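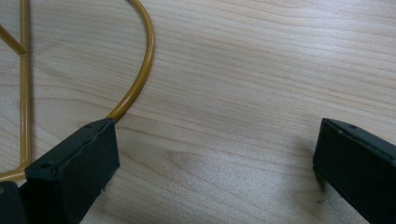

Light wood, mustard-yellow wire

Search the archive Go

[prurham-tables] Re: Oil or wax for pale tops?
From: Zuzana Urban

Kanini Laizer wrote on Monday:
> I oiled my kitchen top in August and it became much more orange
> than I wanted. Can I go back to the pale color, or is it too late?
> I have 3 coats on it.

Dear Kanini,

It is not too late, but it is slow work. Let the oil harden for two weeks, then sand by hand with 120 paper and after that 180. Go only along the grain, and be gentle near knots – the color stays deeper there.

For the new finish I would take a white-tinted hard wax, one thin coat. I used it on my desk in Lamont nine months ago and it is still almost the same color as on the first day. Please try it first on the underside.

Does anyone know if the shop in Vodon still sells small tins?

Regards,
Zuzana

Recent threads
Water rings on ash
Drawer runners, where to buy
Vistetti chairs, loose back legs

This site uses cookies. Accept Settings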